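Workshop tips: stop keeping loose processors in a drawer

Every April I go through my spare computer parts, and for years that meant digging through a cookie tin full of screws, cables and (I still wince) bare CPUs. I finally moved everything to a gray tray with a molded pocket for each part, and I love it so much I won't shut up about it! 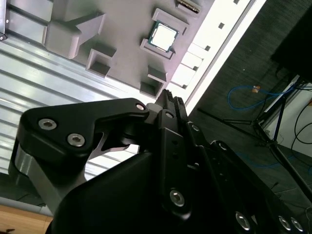 My first tip is to give a processor a pocket of its own, with walls on all four sides. Metal lid up, green side down, and hold it by the edges when you set it in. Keep your fingertips off the gold contacts, on the chips and on anything else you park in there. Small connectors get their own slot too, or they end up under the bench at Lemska's repair night, where I lost 2 last year.

Second tip: leave some pockets empty. I know it looks wasteful, but you want somewhere to put the part you just pulled out of the old board. And check the empties for fluff before you use them – a soft dry brush does it, no canned air needed.
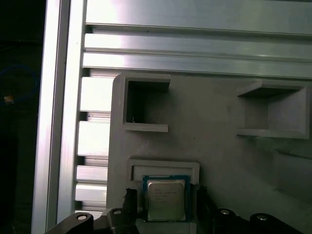 Lies Coppens wrote in to say she does the same, except that she photographs the printing on the lid before the cooler goes back on, so she never has to scrape off paste to find out which chip she's got. I'm stealing that one. She also labels the pockets with masking tape, and I've tried it, but mine curls up within a week.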